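The Fingertips Deserve a Maintenance Schedule of Their Own
By Leonie Ruawai
September

Most organizations that run a robot cell can produce a service record for the arm. They can say when the joints were last checked, which cables have been replaced and who approved the last software update. Far fewer can say when the gripper fingers were last cleaned, or whether the pair now fitted is the pair the cell was set up with. This is a mistake, and in textile handling it is an expensive one.

The fingers are the cheapest working part of the machine. They are also the only part that touches the product. A cell that sorts returned clothing may close its gripper 800 times in a shift, and each closing puts a small amount of lint, dye and grit on surfaces that were designed to be flat and clean. The arm above them will go on reporting that it is in perfect order, and by its own measures it will be right.

At the Flosgate returns center, where I oversee upkeep of the handling equipment, we learned this over a long and irritating spring. The cell known as Rikum had begun to drop garments. The first response was to suspect the camera, and it was recalibrated. The second was to suspect the arm, and it was sent through a full homing and alignment routine that cost us most of a Friday. Neither step made a difference. A technician then took off both fingers, wiped them with a lint-free cloth and put a straightedge across the inner faces. One of the two mounting screws on the left finger was below its proper torque. The finger had been tilting very slightly under load, and thin fabric was sliding out of the gap at the bottom.

The repair took less time than the meeting that had been called to discuss it.

Since then we have kept a written routine, and I would urge any site of similar size to adopt something close to it. The fingers are wiped at the start of every shift, before the cell is released for work. After every 600 cycles the operator pauses the cell, closes the gripper on a paper strip and pulls. If the strip comes away from one end more easily than the other, the screws are checked. Once a week the fingers are removed, inspected under a bench lamp and refitted with a torque driver. The whole weekly job takes about 45 minutes, and it includes the entry in the log.

The objection I hear most often is that soft goods are forgiving. Cloth does not chip or scratch a tool, the argument runs, and so the tool can be left alone. Anyone who has watched a gripper work on a pair of jeans should know better. Denim is coarse. Seams double and triple its thickness over a very short distance. Add a belt, and the fingers are asked to close around cord, leather and metal in one approach, with a belt loop standing where a clear grip was expected.

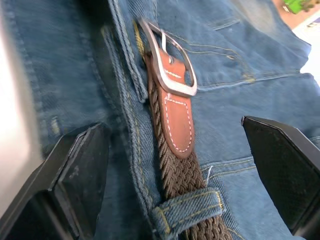 Open gripper fingers on either side of a braided belt and a belt loop. The left finger shows light scuffs and dust.

Marks of this kind are ordinary and no cause for alarm. They are, however, information, and a site that does not record them throws that information away. A scuff that stays the same from week to week can be left alone. One that lengthens suggests that the finger is meeting something hard at the same point in its travel, and the cause may well be an approach angle that was set for lighter garments and never revisited.

A second objection concerns cost. A new pair of fingers for our cells, ordered through Říha, comes to less than the price of one lost shift. We hold two pairs for each cell, labeled and bagged, and retire a pair after 40 working days whatever its condition. Some colleagues regard this as wasteful. I regard it as the only way to compare one month with another, for a drop rate measured on fingers of unknown age says very little about anything.

There is a fair case for a longer interval at sites that handle only light knits, and I would not defend our figure as a rule for everyone. What I would defend is the principle that there should be a figure, that it should be written down, and that the person on shift should have the authority to stop the cell and act on it. Too many maintenance contracts still end at the tool flange. Managers who sign them should ask, before the next renewal, who is responsible for the last few inches.

Recent items
Hosumon Cell Returns to Service After Cable Replacement
Choosing a Torque Driver for Small Fasteners
Why We Log Every Dropped Garment
Notes on Lighting the Inspection Bench
Shift Handover at Flosgate: A Revised Form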